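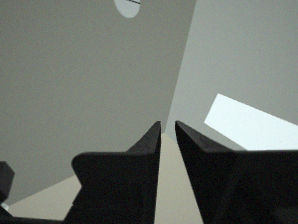 So I finally caved and paid for a month of Flillix, the robot simulator Elikem Sulemana keeps going on about. It was $40, and setup took me 11 minutes, coffee included!

The wrist view is my favorite part. You get the two black fingers right up close and plain gray walls behind them, and I love how little there is to distract you. The shading is soft, a bit grainy, fine by me.

What bugs me is the gripper menu. There are 77 settings (seriously) and the one for finger speed is buried under "Tetteh presets", whatever those are. I emailed support in June and got a nice answer, but the menu is still the same. I'm keeping it another month anyway.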